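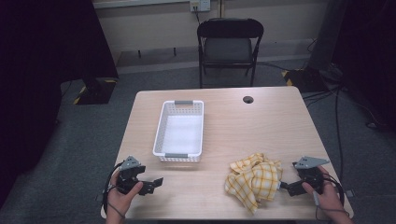

Stefaniia Kobzar replied that the 30x applies to the bonus plus the deposit, so whatever number you had in your head, double it and then go lie down.

Fetus
Right, but the promo page says "30x bonus." I read it twice. I even read it in the bathroom, where I do my serious reading. The "plus deposit" part is in the general terms, under a heading about dormant accounts.

Stefaniia Kobzar
It's been there as long as I've played at Nerko. Promo page gives you the headline, general terms give you the bill.

doucet_or_bust
How much are we talking?

Fetus
Balance was $781 when I hit withdraw. Mostly from one feature on Doucet, the slot with the pastry carts. I'd been at it for 200 spins with nothing to show but a lot of croissants, then the ovens opened and I thought I was a genius for an evening.

Lợi Mai
Did you go over the max bet while the bonus was active? They'll care about that more than the wagering. Five bucks a spin is the cap, and buying the feature counts as a single bet.

Fetus
I did not buy the feature. I earned it the old-fashioned way, by sitting there.

Lợi Mai
Then you're fine. You have wagering left to do. Annoying, but it isn't theft.

doucet_or_bust
Disagree. If the page that takes my money says one thing and a page nobody links says another, I'm going with the first one. File a complaint with whoever licenses them.

Lợi Mai
It is linked, it's at the bottom of the promo. Tiny, gray, I'll give you that. And a complaint over unfinished wagering will sit there until November and come back with "please finish your wagering."

Stefaniia Kobzar
Do a chat first and save the transcript. Ask them to state the exact amount left. My last one gave me two different totals in the same conversation, and the lower one stuck after I pasted it back to them.

Fetus
OK, did that. Agent was very polite and called me "valued" four times. Remaining wagering confirmed, no max bet problem, balance untouched. They also suggested I try the new Vuvmont release while I'm waiting.

doucet_or_bust
Of course they did.

vinegarpete
Is that the one with the 4000x top win? I've had it open all week and the best I've seen would cover a sandwich. Half a sandwich — no cheese.

Lợi Mai
Check that it contributes before you touch it. Some of the newer ones count at half, and a couple don't count at all.

Fetus
I'm staying with the croissants. Low stakes, slow spins, and if it's gone by the weekend I'll come back and let doucet_or_bust say I told you so.

doucet_or_bust
Already typed it up.

Stefaniia Kobzar
Or decline the bonus next time. I quit taking them a while ago. Smaller balance, but when I press withdraw the money leaves the building.

vinegarpete
Where's the fun in that?

Stefaniia Kobzar
In my bank account, Pete.

Related threads
Nerko withdrawal pending, ID rejected again
Doucet: is the oven feature worth buying?
Vuvmont slots that don't count toward wagering
Cash-out limits on no-deposit spins
Best low-stakes games for clearing a bonus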